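2019-01-24

**Seam slippage and thread wear, pink bag cloth, continued**

Picked up where the August notes stop. The open question was whether the early seam opening came from the cloth or from the thread, and the August data can't separate the two because the thread lot changed partway through. Everything below uses the Erow thread from a single cone. The old Gasmont cone is in the drawer with tape over the label; please don't load it by mistake.

Setup for the cut strips:

- strips cut along the warp and along the weft, kept in separate envelopes
- plain lockstitch seam, 6 mm allowance, no backing tape
- same needle size throughout, new needle for each envelope
- strips left on the rack overnight before pulling

I cut the strips with the rotary blade this time. Scissors gave ragged ends on the weft set and the ravel reached the stitch line on several of them, so part of what we called slippage in August was only fray. Those strips should be struck from the table. I have put a pencil line through them but left the values readable.

Finished goods are a separate matter from strips. A sewn bag has curves, crossed seams and several layers at the corners, and the load never arrives square to the stitch line. Strip results rank cloths well enough. They say little about where a bag will open first.

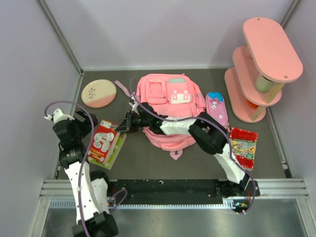 Fig. 1. Pink backpack lying flat, front pocket side up.

Pull results, warp set: seam opening stayed small up to the working load, then the thread broke before the cloth gave. Breaks were at the needle holes. Highest single value was 54 N below what the Pawlak sheet predicts, and the rest sit close together beneath it. I don't trust the prediction. The Pawlak sheet assumes a tighter stitch than we sew, and correcting for stitch length takes up most of the gap.

Weft set: different behavior. The yarns slid along the stitch line and the seam gaped well before anything broke. Once open, it did not close when the load came off. Thread intact in every strip. This agrees with the clean part of the August set, so I am now fairly sure the cloth is the weak partner in that direction and changing thread again won't help.

Thread wear next. Ran a length of Erow over the polished pin to 2000 cycles. The mechanical counter stops at 999 and rolls over, so read it against the clock and write down each rollover as it happens. I missed one on the first run and had to throw the run out. On the second run the thread was fuzzy at the contact point and kept most of its strength. Residue on the pin wiped off with alcohol. No groove that I could feel with a fingernail.

Checked the tension gauge afterward with the hanging weight. It reads slightly high at the bottom of the scale and correctly in the middle. All of today's settings were in the middle, so no correction applied.
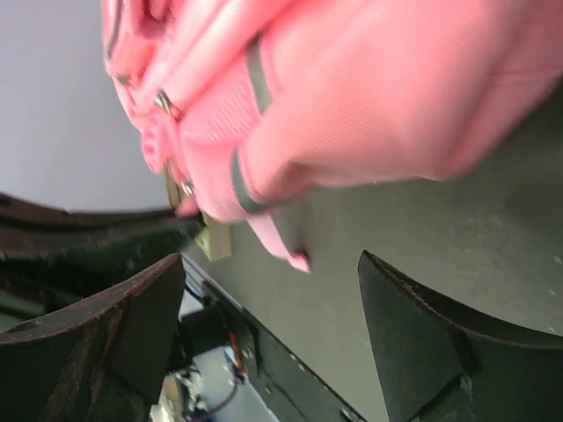
Kazimiera Zawadzka asked whether a wider allowance would fix the weft problem. It would delay it. A wider allowance leaves more crossing yarns outside the stitch line and raises friction, but the yarns next to the needle holes still shift and the gap still shows on the right side. A felled seam is the better bet – more sewing time, and bulky where it meets the corner piping. A strip of fusible tape is cheaper and can go on before the first seam. Both are worth one envelope each.

There is also the finish. The Vedel cloth we tested before this one had a stiffer hand and slid less in the same direction. I washed one weft strip of the present cloth in hot water and detergent, dried it, and sewed it the same way. It opened earlier than its unwashed neighbors. One strip proves nothing, but it points to the finish doing some of the holding. If so, washed samples need to be in the standard set from now on.

To do:

- weft strips, felled seam
- weft strips, fusible tape, same allowance
- washed set, both directions
- redo the August table without the frayed strips
- longer dwell at working load, then measure the gap after release
- order needles

Jaw faces on the puller are glazed. Cleaned them with a brass brush, no slip seen after that. Remaining strips are on the rack, weft on the left. Blade in the rotary cutter is nearly done and has a nick that skips one yarn every turn.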